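Notes for the Plallville talk, 06/03/2018
Small appliances and the small kitchen

Start without the slides. Say hello, thank Stela Voicu for the tea, and ask who still has their first kettle. Wait for hands. Somebody always has one and wants to talk about it, so let them!

Right, so I want to talk about cooking in tiny kitchens, because I lived in one for 9 years and I got quite fond of it (the damp less so). It was the flat over Phelan's, the shoe repair place, and there was a sink, a bit of worktop and a socket that you didn't want to lean on. No cooker. The landlord called it a kitchenette, and I called it something else.

What I learned there is that you cook differently when there's only room for one thing at a time. You stop making Sunday dinners with every ring going. You roast a tray of carrots, you eat half of them standing up, and then you do the chicken thighs. My mother was appalled. Tell the gravy story here if they're laughing, skip it if they aren't.

Next slide. Go slowly, people at the back will be squinting.

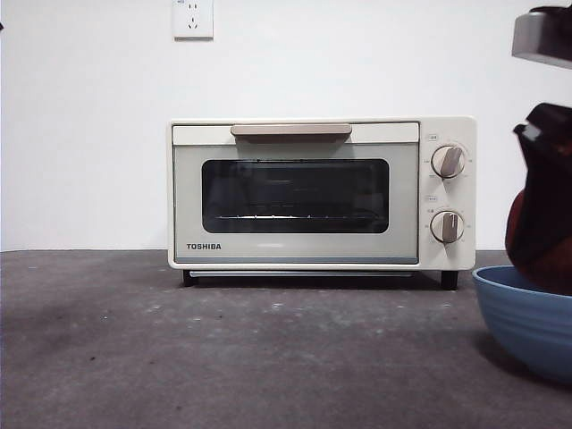 How do you adjust a recipe written for a full-sized oven?
Drop the temperature by ten or twenty degrees and start checking early, as the food sits much closer to the heat and the top browns before the middle is done. A bit of foil over the top helps with anything thick.

Then on to baking, which is where I get carried away, so watch the clock. Bread: small loaves only, and turn them halfway. Scones are brilliant. Gráinne Ó Riain's cheese ones came out of a kitchen smaller than mine and I have never managed to match them. She says it's the buttermilk. I think she's holding something back.

Sponge is harder. Mine domed like a hat for years until I swapped to a shallower tin and stopped opening the door to have a look (I still want to). If Gearóid Buckley asks about soufflés, say we'll chat afterwards.

Money bit, keep it short. When I finally moved I added up what I'd spent on gadgets over the shop and it came to 2,748 euro. Pause for the groan. There was a Floro bread maker in there that I used 4 times. I also had a spiraliser, and a thing for boiling eggs in the microwave that I'd rather not discuss. Most of it went to the charity shop in February, and the woman there knew me by name by the end of the month.

Say the line about buying nothing until you've missed it three times. Niamh Ó Néill taught me that one, so give her the credit, she'll be in the second row.

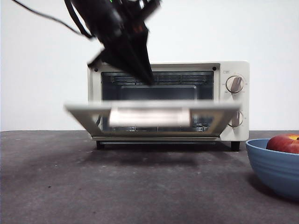

Slide 2: cream toaster oven on a dark grey worktop.

Leave that up while I do the part on cleaning. Crumbs first, every time, before they turn to charcoal and set off the alarm. Bicarb and water made into a paste, leave it overnight, wipe it off in the morning with an old T-shirt. Unplug it before any of this. Say that twice.

Questions after that. Brendan Cullinane has the roving mic and the raffle tickets. Remember to bring the scones in from the car.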